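首页 | 社团 | 教程 | 器材登记 | 联系

双臂抱枕头练习 新手步骤（机器人社 Flirus 小组）

九月新进组的先看这篇，看完再碰手柄。写得急，有错群里说。
任务就一个：走到沙发前，两只夹爪配合，把蓝绿色靠垫拿起来，再摆回去。听着简单，第一次做基本都会歪。
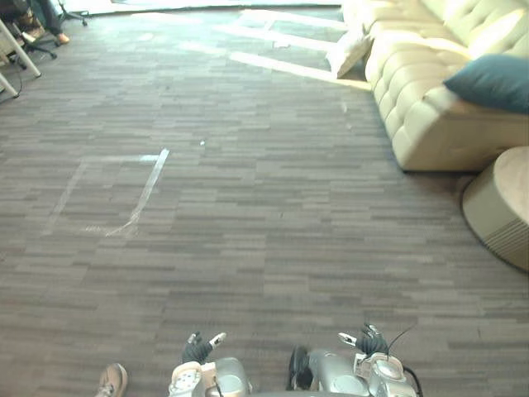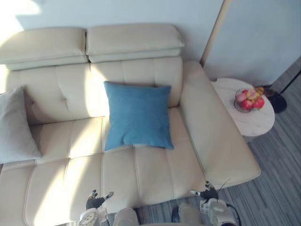
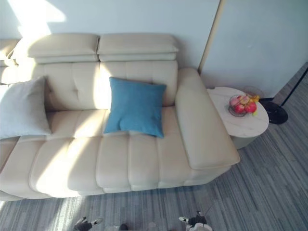
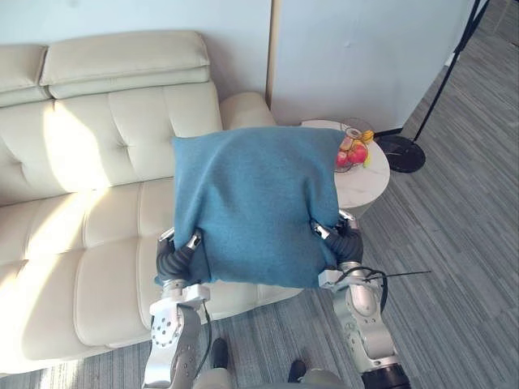 图四：两只夹爪夹住靠垫下面的两个角，悬在沙发上方。

一、开始前
先看地。鞋、线、包，都挪开，底盘要走的地方不留东西。急停按钮有人拿着，没人拿就不开。
电量低于 30 不做，去充。别想着"再来一条就好"，上次 Nattawut 就是这么卡在半路的。
程序选 Flollon，手柄选 Tzanetos 那套映射，左右别搞反。选完先空抬一次手臂，确认左是左右是右。

二、靠近
正对沙发慢慢走，头部相机往下压，两只夹爪都要在画面里。靠垫尽量放在画面中间再停。
旁边小圆桌上有玻璃果盘，右臂往外张的时候特别注意！肘比你想的宽。落地灯也是，底座别蹭。
停太远手臂会伸直，伸直了就没力，退回来重新停。

三、夹
1. 两爪张开，降到靠垫下沿的高度。
2. 左右同时往里送，对准下面两个角。
3. 先左后右合爪，合到布面起褶就够，别一直按。
4. 夹住了停一秒再抬。

抬的时候两边一样快。一边高一边低，靠垫会拧，然后滑掉。掉了不用慌，张爪，退，重来，这条标"失败"照样存。失败的也有用，不要删！！

四、放回
下沿先碰坐垫，再往靠背推一点，让它自己靠住。松爪要慢，松完先往后退在往上抬，顺序反了会把靠垫带倒。

五、存数据
文件名：组名_编号。编号接着表里最后一个写，现在到 1,298 了，下一个从后面接，不要自己从头编。每人先做 5 条，Pirjo 看过再继续。

常见问题
夹爪合不上：多半是手柄没回中，松手重按。
画面卡：关掉别的窗口。还卡就找 Leonidas，端口 3001 那个页面别自己改。
靠垫老往一边偏：停的位置歪了，跟手没关系，重新停。

做完夹爪张开，手臂收回初始位，再关电源。手柄放回 Darkeo 的箱子里，充电线插好。

相关文章
· 手柄映射怎么改（Mitra Hosseinzadeh）
· 头部相机标定，简单版
· 失败数据怎么标
· 下一个任务：叠毛巾，报名中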